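Hurnness Round Waste Bin, Black, with Drandell Liners

Item group: Guest room, bins and liners
Supplied by: Lallstead Room Supply
Page updated: 2020-03-21

The Hurnness is a plain round bin for bedrooms, guest rooms and small suites. It is black inside and out, has no lid and no pedal, and stands directly on the floor. We have sold it to small hotels and rental owners for several years and it is still the bin we get the most repeat orders for.

It is meant for dry trash: snack wrappers, tissues, receipts, packaging from the minibar. For bathrooms we suggest the Dinsa, which has a lid and wipes out more easily. For kitchenettes you want something larger than either of them.

The open top is the main reason people choose it. Guests drop things in from the side of the bed or from the sofa without having to touch anything, and housekeeping can check it from the doorway. The round shape also means there is no right way to turn it. Put it down anywhere and it looks the same.
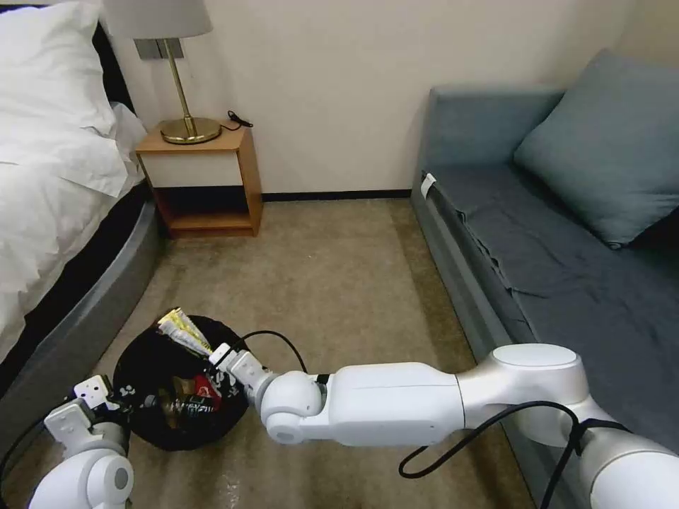

Liners are sold separately. The Drandell liner is black, so it doesn't show much against the bin when folded over the rim. Fold it down evenly and press it against the outside. If the liner keeps slipping into the bin, it is usually the wrong size. The small Drandell is for the Dinsa and will not stretch over the Hurnness, so please check which one you have in your basket before you order.

Liner packs come in three sizes:

Pack of 20
Pack of 100
Carton of 300

Bins are sold singly or by the carton. Orders of 200 bins or more are shipped on a pallet, and we will call you first to arrange a delivery time. Please tell us if your building has no loading area.

Where to put it

Most rooms have one bin by the desk and nothing near the bed. Kedir Belay, who handles our hotel accounts, recommends a second one on the floor between the bed and the seating if there is space to walk past it. That is where people eat in the evening, and it is where wrappers end up on the carpet if the only bin is across the room. In a narrow room, set it close to the foot of the sofa instead, clear of the path to the bathroom.

Keep it away from the nightstand. Lamp cords and phone chargers tend to hang down there, and things that fall off the nightstand at night go straight into an open bin. We have had more than one customer write to us about lost earrings.

On carpet the bin stands well enough empty, but a long-pile rug will make it lean. It has no weight in the base. If you have thick rugs, place it on the bare floor next to them.
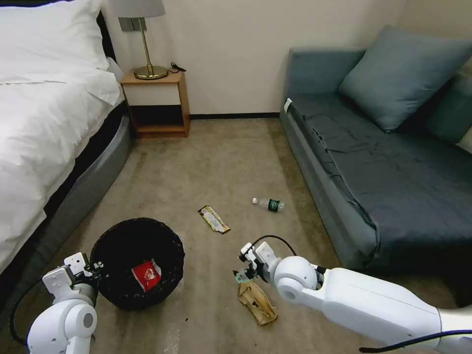
Emptying and cleaning

Pick up whatever is on the floor before you pull the liner, so it all goes in one bag. Check under the edge of the bedding and along the front of the sofa, where flat wrappers slide out of sight. Then lift the liner by the rim on both sides, tie it and put in a fresh one. Wipe the bin with a damp cloth and a little dish soap. Let it dry before relining. Do not use scouring powder, which leaves dull marks on the black finish. Do not put it in the dishwasher.

Not suitable for hot ash, cigarette ends or liquids.

Questions we get

Can I have it in white or gray?
Black only at the moment. We had a gray one and it showed scuffs too quickly.

Do I have to use your liners?
No. Any liner that fits over the rim will do. We stock the Drandell for customers who want everything in one delivery.

Do the bins stack?
Yes, with the liners out. Don't push them down hard or they are a nuisance to get apart. A twist usually frees them.

Can I order one to try?
Yes. Single bins ship at the normal rate. If you then order a carton, tell us and we will take the price of the first one off the bill.

Returns

Unused bins can be returned in their original carton. Opened liner packs can't be returned. If a bin arrives cracked or dented, send a photo with your order number and we will replace it. You don't need to ship the damaged one back.

For carton prices and pallet delivery, ask for Kedir Belay. For returns and missing items, ask for Robel Abdella. Both can be reached through the contact form at Lallstead.

See also: Dinsa Lidded Bathroom Bin, Drandell Liners (small)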